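November 2023

Up too early again. Coffee, then the budget for the walk, which I've been putting off since August. 832 miles if I do the whole Ulatico trail, 29 a day on the flat bits, which my knees will have opinions about. Fermín Orellana says go slower and he's probably right, he did it twice.

Money so far: 2,000 saved. Need 2,901 with the flight. So short, but not hopeless. Could sell the bike. Don't want to sell the bike.

Boots still rubbing on the left heel. Tried the thick socks - worse. Went to Barrientos at lunch to ask about wider ones and the guy was on the phone the entire time so I left. Tomorow maybe.

Rained all afternoon. Read the chapter on water stops, fell asleep over it, woke up with the lamp on. Early night tonight, blue pillow, no phone.

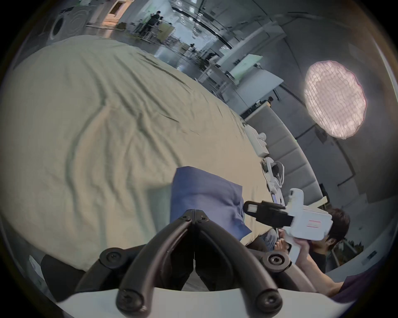

Where do I start from, the coast or Huvora? Huvora, so the big climb comes in the last week when I'm fitter.

Must call Mom back. And cancel teh dentist, or move it. Fermín is lending me his stove, need to pick it up before he goes away.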